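# Chapter 4: Care of the Wrist Camera

In the workshop at Polville, the cell has one arm, one gripper and a small camera at the wrist. Students usually take care of the arm first. They grease the joints, they check the cables, and the camera they leave for the end. In this chapter we begin with the camera.

Lautaro Retamal, who set up the cell, gives his students one rule: before you change any setting, look at the live picture for 15 seconds. Learn what a sharp picture looks like in your own cell, and what a poor one looks like. With a poor one you may still find the tip of a gripper finger in a corner, but the edges of other things are lost.
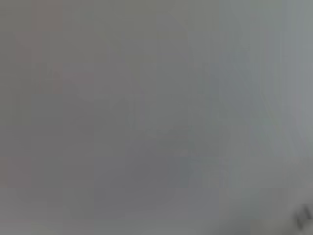 The checks should go in a fixed order. Start with the lens and its cover, then the focus ring, then the bracket screws, and last the cable. Write down each result, also when you find no fault. Section 4.1 explains how to clean the lens without moving the focus.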